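Hondis (photo forum)

Hondis is an online forum for sharing and discussing photographs. It is best known for its long picture threads, in which members collect images on one theme and write short comments under them. The forum was started in the town of Rezende and is now owned by the publishing company Godent.
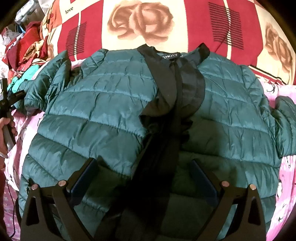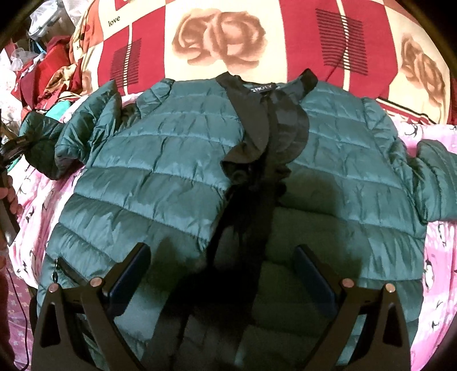
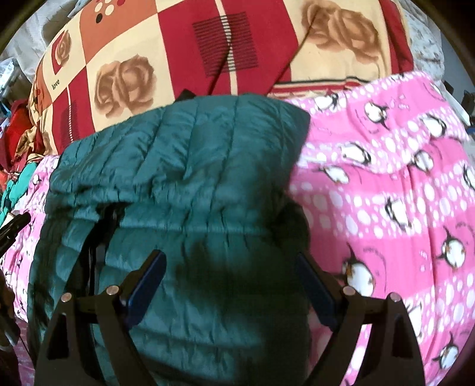
Teal quilted puffer jacket, three views

History

Hondis began as a message board for people who collected old press photographs. In the first period, the members mostly posted scans from newspapers and asked for help in finding the place or the year. The board had eight sections, and most of them were little used. The section for portraits grew much faster than the others, and after some time it was made the front page of the site.

Godent bought the forum in July, two years after it opened. The new owner kept the name and the moderators but moved the archive to its own servers. During this move a part of the early threads was lost. Members later restored many of them from private copies, but the comments could not be saved in every case, and for this reason some of the oldest threads show pictures without any text.

Threads

A typical thread is opened with a single photograph and a short question. Other members answer with photographs of their own choice. Popular themes have been hands, waiting rooms, winter streets, railway stations and people seen through glass. The forum does not give prizes, and there is no public voting. A thread is closed when it reaches 108 pictures, and it can then be read but not changed. The origin of this limit is not documented. One explanation often repeated on the forum is that the early software became very slow with longer pages.

Every member may post up to eight pictures in the same thread. The source must be given when it is known. Pictures with unknown source are allowed, but they carry a small gray mark, and the moderators remove them if the owner of the rights asks for it.

Wesance

Wesance is a yearly selection made from the closed threads. It is published on the site on 1st August and can be downloaded without cost. The first editions contained only portraits. Later editions were opened to landscapes and to photographs of everyday objects, a change that was discussed on the forum for several months. Some older members considered that the selection had lost its character, while the editors answered that the portrait threads had become too similar to each other.

Reception

The forum has been praised for the patience of its members in identifying old photographs. It has also been criticized, mainly because pictures of accidents and war were shown for a long time without a warning. A warning page was introduced after the sale to Godent. Another point of criticism is that titles of threads often promise strong emotions and say little about who took the pictures or when.

See also

Internet forum
Photo sharing
Portrait photography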